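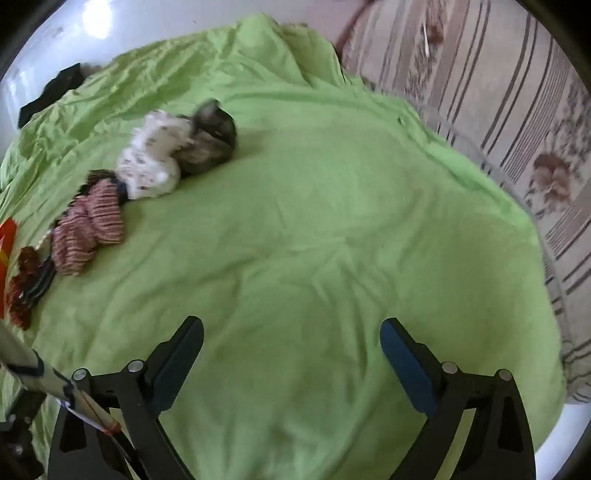
Last updated: June, 4:20 p.m.

Plunum Opens Timber Panel Shop in Ocampo, With First Homes to Follow

OCAMPO — Plunum has opened a new shop for building wall, floor and roof panels out of solid layered timber, and the first panels are already stacked and labeled for a housing project on the north side of town. The shop will supply the Gidevetti homes, a group of 146 apartments in four low buildings, and it will take orders from other builders once that work is well under way.

We are thrilled to get to this point. Plunum has been putting up timber buildings for years, but until now every large panel had to be bought from mills far away and trucked in, sometimes with long waits between loads. Having our own press and cutting hall a short drive from the site changes the way we can plan a job (and it means our site crews can walk the shop floor and see a panel before it ever goes on a truck!).

What the shop makes

The panels are made by gluing boards in layers, with each layer turned crosswise to the one under it. The result is a thick, stiff slab of wood that can carry floors and walls. Boards come in from the yard, go through a drying check, and are sorted by grade. Knots that are too large get cut out and the pieces are joined end to end. After that the layers are laid up and pressed, and the finished slab moves down the hall to be cut.

Cutting is the part visitors like best. Door and window openings, stair holes and channels for pipes and wiring are all cut in the shop, following the drawings. A wall arrives at the site with its openings in the right places and its lifting points marked. The offcuts from windows are saved, and the larger ones will come back as stair treads and benches in the shared entries at Gidevetti.

The cutting line was put in by Hitano, which also trained our operators over the winter. Hitano will keep a technician in Ocampo through the first building, and we have enjoyed having them around — they have strong opinions about saw blades and have been generous with them.

The Gidevetti homes

Gidevetti will have one-, two- and three-bedroom apartments, with laundry rooms on each floor and a shared garden in the middle of the block. Of the 146 apartments, 119 will be rented and the rest sold. The ground floors and the stair towers are concrete, and everything above them is timber. Many of the ceilings will be left as bare wood, with the sprinkler pipes run neatly along the edges.

Each building needs a crew of 10 for the panel work. The crew sets the walls for one floor, braces them, checks them for plumb, and then lowers the floor panels on top. Rain covers go on at the end of every shift and stay on through any wet spell. Moisture readings are taken at set points on every floor before the panels are closed in, and the readings are kept with the building's records.

Neighbors have asked about noise and traffic, and we want to be plain about both. There will be a crane on the site and there will be trucks. Deliveries will come in by the east gate, between 9 a.m. and 3 p.m., so that they miss the school run in both directions. Most of the sawing happens at the shop, and the loudest tools on site will be the drivers used for the long screws that tie the panels together. The sidewalk on the south side will stay open the whole time. The one on the east side will be closed while the crane is up, with a marked crossing at the corner.

Jobs and training

The shop has hired over 20 people so far, nearly all of them from Ocampo and the towns close by. Some came from sawmills or cabinet shops, and a good number had never worked with wood before. New hires spend their first weeks moving between stations before they settle at one, and we have already seen a few people end up somewhere they did not expect — one of our best press operators was hired to drive a forklift.

A second round of hiring will open when the evening shift starts. Openings will include press and saw operators, a yard lead, a drawing checker and site carpenters. Applications can be picked up at the shop office or asked for by phone, and no trade certificate is needed for the starting jobs.

Shop visits

Builders, architects, teachers and curious neighbors are welcome to book a walk through the hall. Groups are kept small, closed shoes are required, and eye and ear protection is handed out at the door. Visits start in the yard and finish at the loading bay. Please call the Plunum office in Ocampo to set one up.

Press contact: Plunum, Ocampo office, front desk, open from 8 a.m.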